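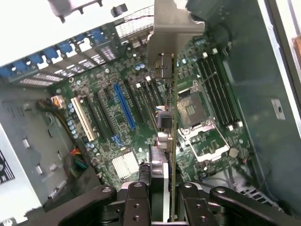
An expansion card held over the slots by the Niltum gripper.

I have spent a month with the Niltum assembly kit, sold by Jemurier for 3,234 pounds without the arm. My view is that it is a decent product aimed at the wrong buyer. Jemurier pitches it at repair shops. A repair shop sees a different case every hour, and each one means teaching the arm again.

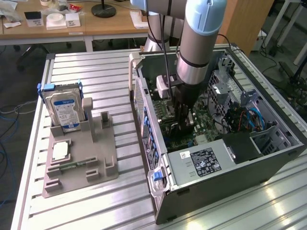 Does the kit work with any arm?
Jemurier lists 142 models, and ours needed an adaptor plate at extra cost.

Rekha Reddy at Lidach thinks I am being unfair. Her shop refurbishes office towers in batches of 300, all the same model, and for that I agree the sums look better. But most shops in Mahawong are two people and a bench - they would do well to wait for the rental plan.

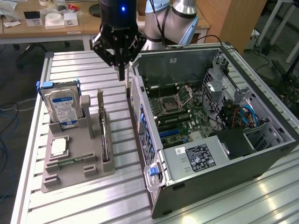
Gripper above the open tower, with the parts tray on the left.

The tray is the best thing in the box. Parts stand where the arm expects them, and a person can use it just as easily. I would pay for the tray alone. Jemurier won't sell it separately, and I think that is a mistake.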